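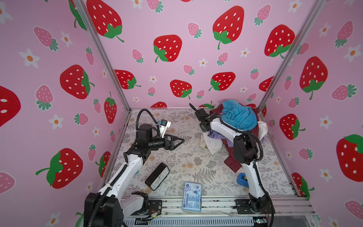 Page 43

Stoltonus Two-Arm Bench Kit, club pack

I've run the after-school robot club at Skeltden for a while now, and this is the kit I'd buy again tomorrow (I did, in July, when Bassi had the club packs back in stock!). You get two white-and-black arms, each on its own black base, each with a gripper, plus the aluminum rails to bolt it all down to. Our set has a small camera up on the wrist of the left arm, and I'd say get one of those if you can stretch to it, the kids fight over who gets to watch the feed.

The walls are your own business. Bassi will sell you plain gray panels, but Myfanwy Rosser's group picked strawberry wallpaper and I have to say I love it. They put a fern-print mat down for the floor too, so the arms have to find things on a pattern, and that made the vision part of the project a good deal harder than the plain bench we had before.

This term's project is tidying up. We heap some old clothes in a back corner, leave a box and a tape dispenser and whatever else is lying around out on the mat, and the teams write the moves to put everything where it belongs. Clothes are the hard part. A sleeve slides out of the jaws, or the whole pile comes along with it, and you go back and try a lower grip. Boxes are easier, as long as they're narrow enough for the jaws to close on.

What's in the club pack: 2 arms with bases, 2 grippers, rail set, power supply, control board, 64-page lesson book. Wrist camera sold separately. Spare jaw pads come in bags of 100, which sounds silly until you've had teenagers on it for a term.

A few things I'd pass on. Tie the cables so they can loop freely over the wrist, too tight and they'll tug at full reach. Keep the control board by the left base where you can get at the wires. And allow 3 sessions for setup with beginners, one just for calibration. Lionel Bickerstaff did his in an afternoon, but he's built two of these already.

Next build day for the Funbridge contest teams is Tue 3 September, and we'll have both kits out. Club orders go through the Bassi schools desk, ask for the Stoltonus club pack by name or they'll quote you for the single arm.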